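Studio & Lighting > Strobes and Modifiers
Thread: Rolamis 398 trigger dropping every few frames with Gekwood heads

f8_and_wait
Posted August 6, 2018
Renting a studio bay for portfolio work and the house kit is two Gekwood monolights on Rolamis 398 receivers. Key fires every time. The rim light misses maybe one frame in ten, more often if I shoot fast. Shutter at 1/160, channel 2 on everything. New batteries in the transmitter and both receivers. Rim is on a boom behind a black V-flat. Is this the receiver or the head?

tungsten_ted
Recycle time. If it misses more when you shoot fast, the capacitor isn't full. What power is the rim at?

f8_and_wait
Half power on the rim, quarter on the key. The ready beep is on and I hear it before most of the missed frames.

tungsten_ted
"Most" is doing a lot of work there. Drop the rim to 1/8, open up the iris or raise ISO to match, shoot 25 frames at the same pace. If the misses go away it's recycle.

greycard
I'd test the radio first. Swap the two receivers and leave the heads where they are. If the miss follows the receiver, it's the receiver. If it stays with the rim position, it's the head, the sync cord or the location. Takes a minute and doesn't change your exposure.

tungsten_ted
Swapping receivers doesn't rule out recycle.

greycard
Didn't say it did. It rules out the receiver, and that was the question.

bay4_renter
Same kit at the place I use. The sync cords that ship with the Andine receiver brackets have a loose 3.5 mm plug. On a boom the cord hangs by its own weight and pulls the plug out slightly. Loop it once around the yoke and tape it. I went through a whole boudoir set in January thinking the head was dead.

f8_and_wait
Swapped receivers. Miss stayed on the rim. Dropped to 1/8 and got 25 out of 25, but I had also touched the cord when I swapped, so I can't separate the two.

greycard
Put it back to half power with the cord taped. Change one thing per test.

f8_and_wait
Half power, cord taped, same pace: 3 misses. Half power, cord taped, slow pace: none.

tungsten_ted
Recycle.

bay4_renter
Fine, but tape the cord anyway. Also, the ready beep on those heads comes on before full charge. I put an Eder flash meter on one and the first pop after the beep read 0.4 stop under.

greycard
Under isn't the same as no fire. A head that fires early gives you a dark frame, and he reported missing frames. I would look at whether that head locks out the trigger below a certain charge. Some do, some don't.

f8_and_wait
Went back through the files. Two are dim rather than black. The rest have no rim light at all. So both things are happening.

tungsten_ted
Old capacitor would explain both. Tell the studio and ask for a different head. Until then keep it at quarter or lower and move the boom in. 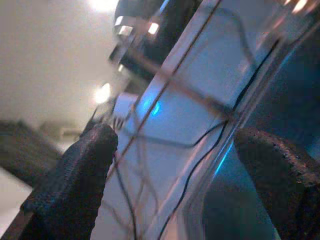 Does moving the rim light closer really let me run it at lower power?
Halving the distance from light to subject gains two stops, so a head at half power can go down to 1/8 for the same exposure, with faster falloff across the subject.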